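The Last Tram up to Skendgate

Haoran Ren had promised his mother he would see the old town of Skendgate properly, and by properly she meant on foot, with a decent lunch in the middle, and certainly not from the window of a coach. So he left his bag at the Hotel Rodetti, borrowed the landlady's umbrella (it was November, and she wouldn't hear of him going without), and set off up the hill while the bells were still arguing over whether it was nine o'clock.

There were 418 steps to the upper gate, or so the sign at the bottom claimed, and he believed every one of them by the time he reached the bakery halfway. He bought a bun with aniseed in it and ate it leaning on a wall, looking down over the roofs to the river and the long grey road to Grornimville, where he was expected the next evening and where, he was fairly sure, there would be no buns half so good.

"You're going the wrong way," said an old woman on the bench beside him. "Everybody climbs up. You want the tram up and your own feet down. Seventy years I've lived here and I have never once climbed those steps."

He thanked her, and said he would remember it for next time, and she laughed so warmly at the idea of a next time that she made him sit down and tell her where he came from. It took a good while, what with the rain starting and the two of them having to share the umbrella. She told him about the winter the fountain froze, and about Hendricks the clockmaker, who had loved her sister and set the town clock two minutes slow so that she'd never miss him on the square. It had been slow ever since - they had all grown used to it. 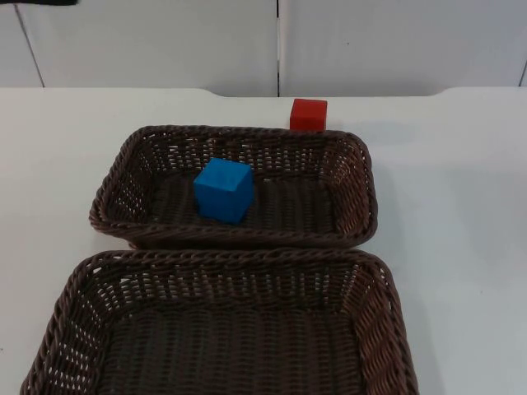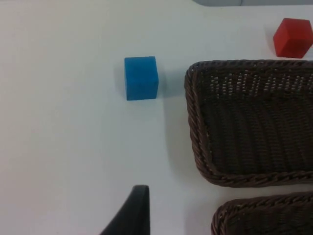
By four the rain had settled in for good, and Haoran found himself in her kitchen above the tram stop, with his shoes by the stove and a bowl of soup in front of him. She wanted to show him how the town was laid out, so that he shouldn't get lost again, and she cleared a space and took two little blocks out of a drawer. The blue cube was the upper gate, she said, and the red one was his hotel, and a brown woven basket would have to do for the hill. He moved a spoon along between them for the tram, and she corrected him twice.

He caught the last one down, with a jar of her plums in his coat pocket. As it rounded the square he looked up at the clock and then at his own watch, and she was quite right about Hendricks.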